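The Blue Cube

The letter from Granik arrived at the end of June. My aunt had left me the flat in Gornness, with everything inside it, and I had 14 days to make it empty.

I took the morning bus. The key was heavy and it turned in the lock only when I lifted the door a little with my knee, as she had taught me when I was small. Inside it smelled of floor soap and old newspapers.

For two days I packed. The plates went to my cousin, the coats went to the church. A man from the shop Memon came and offered me 1,540 for all the furniture together. He walked through the rooms with his hands behind his back and did not touch anything. I said yes to the wardrobe, yes to the beds, yes to the long mirror. When he came to the round table I said that I must think.

At this table my aunt and I had played a game, which had no name. One of us put the blue cube somewhere on the wood, and the other must tell a story that began from that place. Near the edge, the story was about the sea. In the middle it was about a king. She was very strict about it. If I began with a king when the cube was near the edge, she shook her head and waited.

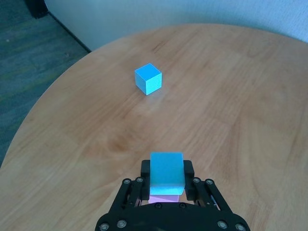 The cube on the round table.

I sat there until the light came low over the wood. I tried to begin a story aloud, but my voice sounded strange in the flat, and I stopped after the first sentence.

At 20 past six the man telephoned. He asked if I had thought.

"The table is not for sale," I said.

"It will not go through a modern door," he said. "I have measured many such tables."

"Then I will find an old door."

He was quiet, and then he asked about the mirror, whether it had a scratch. I went to look. It had one, low down, at the height of a child. I told him yes, a small one, and he took a little from the price, and I moved to Hisell in the autumn with the table tied on the roof of a borrowed van and the cube in my coat pocket.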